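Ticket 184 – arm stops partway through the kitchen routine
Opened by: Gwendolyn Lindgren
Site: Sustolbridge open day

Hiya! We had the doors open from 9 this morning and the kitchen bench demo was going along nicely, right up until the arm started stopping dead mid-reach. No error on the tablet, it just sits there until I hit resume. I've restarted the Dramik controller twice, and families are still coming through, so a quick answer would be lovely. 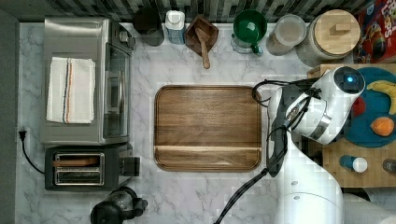
Antigoni Vasilakis: Check the speed limit first. If visitor mode is on, it pauses whenever someone leans over the rope. Should be 100 in the config, send me what yours says.

Mine said 310, no idea who changed it! Put it back and had a go at the handle task.

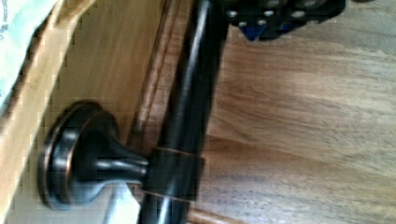
The pauses got shorter after that, which cheered me up no end. I ran the handle routine three more times and got one stop. For the next go I told it to aim for the bar just above the collar with the two copper-coloured lines – easy spot to name over the phone – and it went straight through.

Next I tried the cutting board routine, with a few kids calling out instructions, 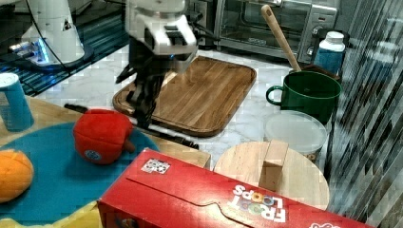
and it only stopped when one of them ducked under the rope. Fair enough. I've left visitor mode on until we close.
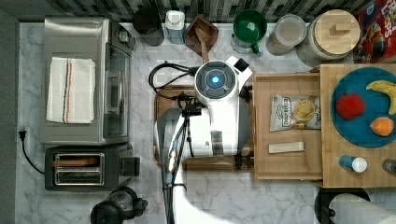
Still to do
Find out who edited the config. Ask Enikő for a longer rope.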